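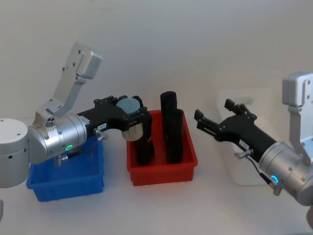

pelle_k wrote:
I would not sign for the second arm before you have a price for everything that is not the arm. Our quote looked very good until we added the spare fingers, the cables and the support contract. Which supplier is it now, Gullex or Ivum?

sortbench (thread starter)
Tue 26 December

Still both. Gullex sells the two arms as a pair with the grippers mounted, and Ivum wants to sell the arms alone and let us choose grippers from another company. Ivum is cheaper on paper. The Gullex offer has support for 5 years inside the price, and I do not know how to compare this with an offer where support is paid every year.

The work is small cylindrical parts, out of one bin and into another. My boss asks if one arm is enough. I would like to hear from people who paid for two.

oldrelay
One arm is enough. You are moving parts between bins, you are not folding shirts. Put the money into a better gripper and a proper table, and ask again next year.

lemko77
I disagree with oldrelay. We started with one and bought the second one later, and the second installation cost us more than the first. The table had to be moved, the safety paperwork was done again, and the technician came from Brirer for two visits. If you think you will need two, plan two from the beginning.

oldrelay
"If you think you will need" is how budgets die.
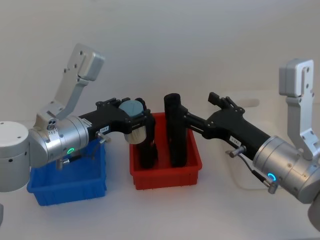 sortbench
I made a list tonight of the costs that are not in either offer. Mounting plates are 866 for the pair, a spare set of fingers is 370, and then there is the training, where I have only a promise by telephone. What I forgot completely was time for programming the shared space. With both grippers reaching into the same red bin they almost touch, and somebody must write the rules for which one goes first. Gullex says this is included. Ivum says it is "supported", and I am afraid that this word means I will do it myself in the evenings.

pelle_k
It means exactly this. Ask them for the hours in writing. Also ask who pays when a finger is bent in the first month, we had a long discussion about it.

tinbox
Question from a beginner: do the bins matter for the price? I was planning to use whatever we have on the shelf.

lemko77
Yes, they matter, but the price of the bin itself is small. What costs is changing to another size after the positions are taught. Choose one size you can still buy later and get some extra.

sortbench
Same advice here. We have a blue and a red one of similar shape, and this helped. The bigger storage box is a different story, it has tall walls and I will maybe replace it before we order anything.

About the order itself, I think now I will split it in two budget years. Arms and grippers go in the first one, together with the plates,

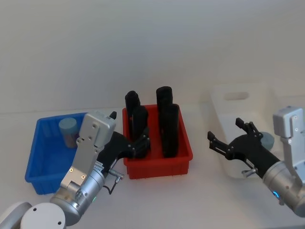 and the spare fingers and the training go in the second. The Yensuk office has done it this way and their accounting did not complain. Delivery is 5 weeks from both suppliers, so if the order goes out in February we can still use the old prices.

oldrelay
Splitting is fine for spare parts. Do not split the training. You will have two expensive arms on a table and one person who has read the manual.

sortbench
This is a fair point. I will move the training to the first year and see if the plates can wait -- no, they can not, without them nothing is mounted. Then the fingers wait alone.

lemko77
I would keep one set of fingers in the first order. It is the part we replaced most often, and the supplier was never in a hurry.

pelle_k
+1 for the fingers. And post the final numbers when you have them, please. I have to write the same kind of request in spring, and my boss likes to see what others paid.

sortbench
I will. Ivum has to send me the hours first.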